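Speaker notes: Room acoustics in shared offices
Skustero workshop, October session

Slide 1. Opening
Allow two minutes. State the scope: speech noise in rooms of up to 300 square meters. Ventilation noise is covered in the Wandberg talk and can be skipped.

Slide 2. Terms
Reverberation time is the time a sound takes to drop by 60 decibels after the source stops. Give the definition once, then use RT for the remaining slides. Remind the audience that RT changes with frequency. A single figure hides the low end, where thin foam does very little.

Slide 3. Hard surfaces
Painted ceilings, glass and bare desks send most speech energy back into the room. Ceilings matter most in low, wide rooms. Carpet helps with footsteps and chair noise but absorbs little below the middle of the speech range.

Slide 4. Headsets and calls
People on calls tend to raise their voices when the room is loud, which makes the room louder for the next caller. Pause on the slide before moving to the numbers. A white ceiling over the desks and a small black headset at ear level are enough to carry the point.
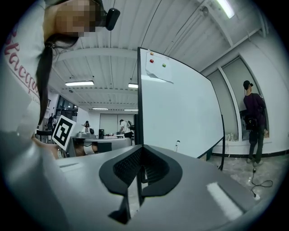 Slide 5. Grinton measurements
Floor plan first, then the table. The room was measured twice, before and after ceiling panels were fitted. Source and microphone positions were the same both times. Read out the 200 Hz row and the 1626 Hz row only. The low row barely moves. The high row drops by 30 percent.

Slide 6. Screens between desks
A screen works only if it blocks the direct path from mouth to ear. With a reflective ceiling, much of the benefit is lost. Treat the ceiling first. Refer to the Mabaso layout in the handout for screen heights.

Slide 7. Questions
Likely question: does masking sound replace absorption? Answer: no, it covers speech at a distance and leaves RT unchanged. Leave the Grinton table on screen during questions.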